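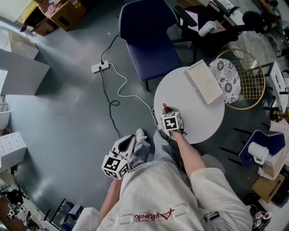 Ticket 696 - Right gripper loses tracking near the table

Search tickets Go All queues

Status: closed, pending the next complaint
Station: Quinlan, round table
Opened: March 18, 2020

Reported problem
Right hand-held gripper drops its pose whenever it gets close to the tabletop. Left one is fine, and smug about it. The tracking log shows 17 dropouts in a 20 minute session, all on the right.

Tried first
Restarted the Nelow tracking software. No change. Restarted it again, with feeling. No change. Swapped the marker cubes between the two grippers, and the fault moved to the left hand. So the cube is to blame and the gripper is owed an apology.

Cause
One face of the cube had a lifted corner on its printed pattern. Out in the open the tracker gets by on the other faces. Down at the table edge it mostly sees the bad one and gives up. There was also a film of hand cream on it, which the manual does not cover.

Fix
1. Peeled the old pattern off and cleaned the face with alcohol.
2. Put on a new print, matte paper. The glossy ones from Komudbridge go in the trash, please - they catch the ceiling light.
3. Tightened the 2 screws under the cube. One was finger loose.
4. Reran calibration and saved it under the right hand this time.

Result
No dropouts in the next session. Spare prints are in the Quinlan drawer. Check the corners again in April, and hold the gripper by the handle.

Related tickets
Clellon station: trigger sticks half closed
Left gripper reports as right gripper
Nelow: calibration file saved twice, both wrong
Request for more matte paper (open)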